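Workshop tips I brought home from the robot open day

Posted 15/02/2023

My neighbor Kyriaki Galanis had a spare pass for the open day at Moschos, the automation outfit over in Inamstead, and I went mostly for the free coffee. I came home with a page and a half of notes! None of it needs a robot. It all works on a bench in a garage with bad lighting, which is where I tried it.

First one, and my favorite: wrap the awkward little stuff in tape before you try to hold it. They had a gripper doing pick-ups all morning and the small parts all got a jacket of tape first. I've been chasing odd-shaped bits around my vise for years, usually with a rag, and the rag always bunches up on one side. A few layers of tape, pulled snug, and you've got flat sides to squeeze. Fold the last inch back on itself so you have a tab to pull later (I forgot on my first try and had to pick at it with a fingernail).

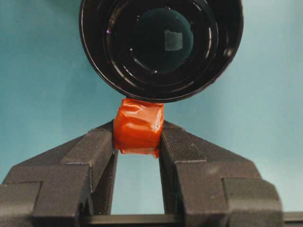 Color is the other thing about tape, and I'd never given it a thought. I always bought gray because gray was what the store had by the register. Gray tape on a gray bench next to gray tools, and then I wonder where the thing went. Glossy orange-red like theirs, held up between dark fingers with plain teal behind it, you could find from across the room. And don't fuss over making it pretty, theirs is all creases and folded seams with a wrinkled bit hanging off the bottom. I bought a roll of bright orange on the way home and now my hex key, my tape measure and the stub of carpenter's pencil all wear a band of it.

Next, get yourself a plain background. I cut a piece of teal poster board to lay over the messy end of my bench whenever I'm taking something apart. Screws show up on it, springs show up on it, and when I'm done I lift two corners and pour everything into a jar. Anything solid and a bit bright will do. Skip patterned shelf liner, I lost a circlip on some for 3 days.

Soft jaws! Thodoris Karamanlidis, who was running the afternoon demo, told me they print their own fingertips and swap them when the job changes. I don't own a printer, so I made mine from scrap: two blocks with a shallow slope sawn on the top, a strip of old inner tube glued to the faces, and a magnet in the back of each so they stick to the vise. Let the glue sit overnight. I didn't, and one of them slid off sideways while I was filing a hinge pin.

Squeeze less than you think. I asked Thodoris how hard to clamp and he said to start light, give the part a wiggle, and only add more if it moves. I used to crank the handle until it creaked. My drawer knobs have the dents to show for it.

Write the setting down. The demo crew kept a card for every job, 38 of them on a ring, with the jaw and the opening on each one. Mine is a strip of masking tape on the vise with pencil marks for the three or four widths I use all the time. Kyriaki does the same with her pasta machine and has for ages, so I got no credit for that one at her house.

If you want to go yourself, the next open day is in September, same building on Pradetgate. Park behind the Plandska warehouse, the front lot was full when we got there. Bring a sweater and eat first, the sandwiches were gone by noon.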